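3.2 Work surfaces and room layout

The study was carried out in two shared workrooms on the upper floor of the Stedcombe building, which were refitted with new furniture before the first round of measurements. Both rooms have the same floor area and ceiling height. They differ in the finish of the tables and in the side on which the windows lie. Our interest was in how the brightness of a work surface affects comfort over a full working session, and white tops were chosen for the first room as the brightest finish likely to be met in ordinary use (Figure 3).
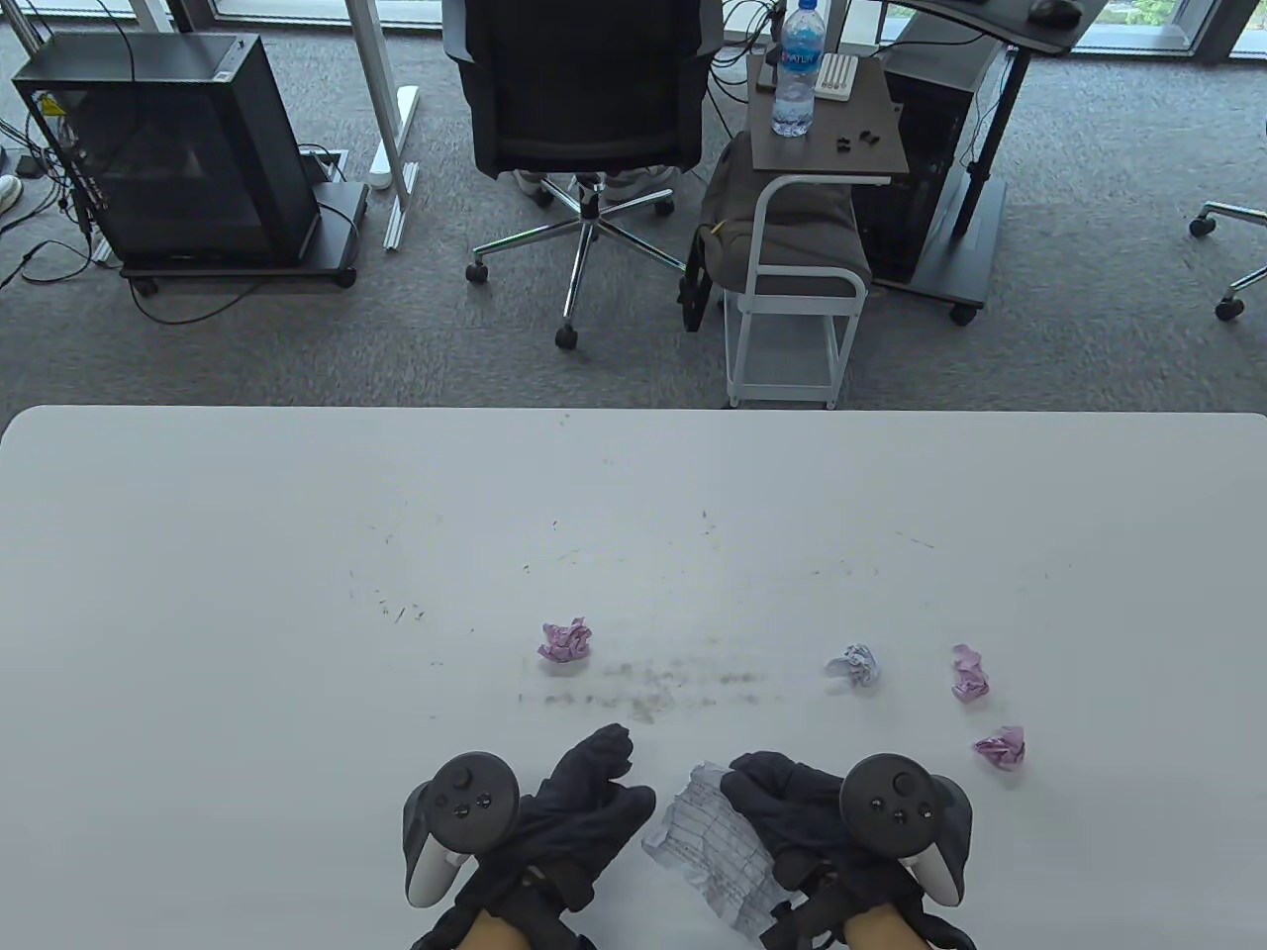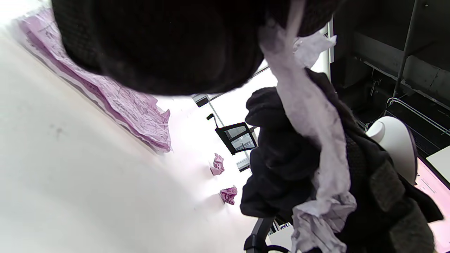

Figure 3. White work surfaces, with black gloves worn at the table; crumpled sheets of printed paper are visible in the second picture.

The second room was fitted with tops in the mid-grey finish sold by Strebel. We had first planned to use a dark finish as well, but the supplier could not deliver it in time and the comparison was dropped. The grey tops are of the same size as the white ones and stand at the same height, so that posture would not differ between the rooms.

Ceiling lighting was supplied by Fludora and was the same in both rooms. Each luminaire was set to give 600 lux at table height with the blinds closed. Readings were taken at the centre of every table before the start of each session, and any luminaire that had drifted was reset. No task lamps were allowed. Participants were free to open or close the blinds once the session had begun, and the position of the blinds was noted at the end of every hour.

3.3 Participants and sessions

We recruited 42 people through notices in the building and through the mailing list of the Cloronico training centre. All had normal or corrected vision. Those who reported frequent migraine were not included, as the white room was expected to be unpleasant for them. Each person attended two sessions, one in each room, with at least a week between them. Half began in the white room and half in the grey room.

A session lasted from nine in the morning until noon, with one break of 15 minutes. Participants brought their own work and were asked to keep to tasks that they would normally do at a table. We did not prescribe a task. Earlier studies that used a fixed reading or sorting task gave clear results, but it is hard to say what they mean for a room in which people do many different things in one morning. The cost of our choice is that the data are noisier, and we return to this in Section 5.

Comfort was rated on a five-point scale at the start, before the break and at the end. The form also asked about glare, tired eyes and headache, and left space for comments. Forms were handed out on matt paper in both rooms.

3.4 Treatment of the ratings

All forms were entered by Ursina Pichler and checked a second time against the originals. Where a participant had marked two boxes on one line, the lower score was used. Two participants missed their second session and were left out of the paired comparison, though their comments were kept.

Comments were sorted under the headings of light, furniture, noise and air. A comment could be placed under more than one heading. Several people wrote about the chairs, which were older than the tables and had not been replaced. These remarks were counted under furniture but were not used in the analysis of glare.

The ratings were compared within each person, using the difference between the first and last form of the session. We chose this measure because starting scores varied a good deal from one person to the next, and a single end score would mostly have shown who had arrived tired. Sessions held in December were also analysed separately. The sun is low at that time of year and reaches the tables in the white room for most of the morning, while the grey room, whose windows face north, receives no direct sun at all. The effect of the finish and the effect of the sun cannot be fully separated in those sessions. Hourly notes on the blinds give some help here, and they are set out alongside the ratings in Section 4.1.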